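How to follow a local election count from your sofa (and know what you're looking at)

I've sat through more count nights than is good for me, and every May I get the same messages from friends asking how I can tell who's winning before anyone's read anything out. It's not magic! You need a bit of prep, a pen and a decent supply of biscuits. I'll use Mirkside ward as I go, because it's where I vote and I know its moods.

Step 1: Get the last result

Look up your ward on the council website and find the previous declaration. Write down every candidate, their party and their votes. Then take the runner-up's total away from the winner's. In Mirkside that came out at 50 votes, so it only takes a couple of streets changing their minds to flip the seat.

Step 2: Check how many seats are up

I got this wrong for years. Some wards elect one councillor and some elect 2 or more at once, and in those you can't add up all the votes and call it the number of people who voted (most people use more than one vote, but plenty don't). Look for the turnout figure instead, usually near the bottom of the declaration.

Step 3: Make your grid

One row per ward, one column per party, and a spare column at the end for scribbles. I do mine on paper. A spreadsheet is fine too, but I always end up fiddling with the colours and missing a result. 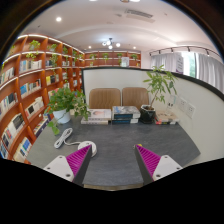

Panagiotis Dumitrescu: I'd add a column for the change in vote share since last time, otherwise you end up staring at raw votes, and they go up and down with turnout anyway.

Good shout, and I've done it that way ever since. To get the share, divide the party's votes by all the valid votes and multiply by 100. Then take away last time's share and you've got your change. A party can lose votes and still go up in share, and that catches people out every single year.

Step 4: Find out when your count starts

Not every council counts overnight. Ours starts on the Friday at 11 in the morning, so there's no point sitting up late (I have, with a flask, like a fool). The council will put the time on its elections page, often tucked away in a notice with a very dull title.

Step 5: Don't get carried away by the first few wards

Small wards often finish first, and they may look nothing like the rest of the area. I wait until at least 4 are in before I say anything out loud. Sorin Nikolaidis once rang me to announce a landslide after one declaration, and we still bring it up.

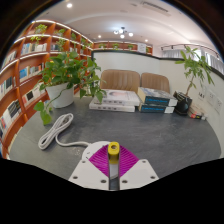 Gripper and coiled white cable on the table, with the bookshelves behind.

Step 6: Watch for recounts

If a result is close, a candidate or agent can ask for a recount, and the returning officer decides whether it's reasonable. Everything goes quiet at that point and the rumours start flying. Leave the row blank! Pencil in nothing until the declaration has been made, then copy the figures straight from the council's own page.

Once the last ward's in, put a ring round any seat that changed hands and keep the sheet somewhere safe for next time. Mine live in a folder by the kettle, tea stains and all.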